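Random breath testing on the Linanska road, your thoughts?

njibrin
Went through the new police checkpoint outside Pomiddale last night and I was so impressed! Two officers, both polite, gave their names before I'd even asked. Over 60 cars in the queue and it still moved — I was home for tea. More of this please!

mimivov_4
Glad yours went well. I got asked where I was going, who I work for and why I had two phones. None of that is breath testing.
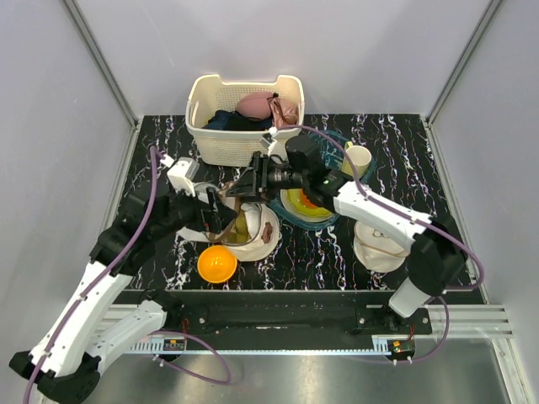
Ehab Shawky
Mimivov, you can write to the station and ask for the officer's notes. I did it in January and had a reply in 4 days, which I thought was terrific. Quote the time and the road.

mimivov_4
And did anything change?

Ehab Shawky
I got a proper apology, signed by the sergeant! So yes, a bit.

njibrin
Fair enough, though I still reckon a chatty copper is better than a silent one. There's a public meeting at the Linanska hall on 27th July — come and say all this out loud, I'd love to hear it.

mimivov_4
Might do. Is there parking?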